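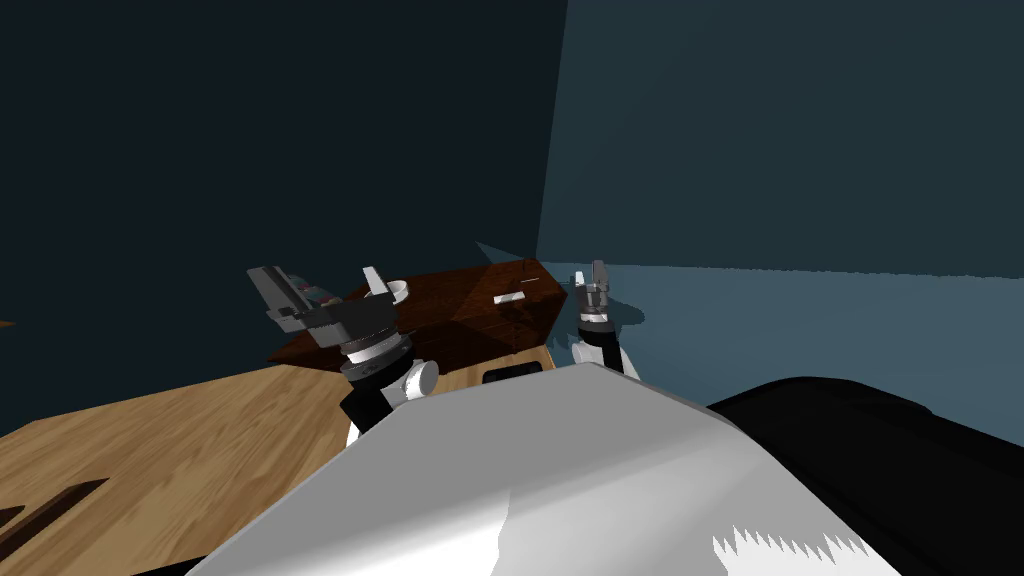

*Head camera view in the simulator, both grippers open over the table.*

Spent most of May on the planner for Drerik, my two-arm control stack. The old version planned each arm alone and checked for collisions afterward, so it threw out a lot of good paths. The new one plans both arms together and gets up to 5 times as many valid paths out of the same time budget.

The control loop still runs at 60 Hz. I moved the collision checks to their own thread, and the loop no longer stalls when the table mesh loads.

Two things are still broken. The zigzag edge on the white shell at the lower right is a rendering problem and I haven't found the cause. The other is that the cup gets lost whenever a finger covers part of it, and the tracker starts over with a new ID. I'm going to try keeping the last pose for 5 frames before dropping it.

Code is in the Skornerard branch for now.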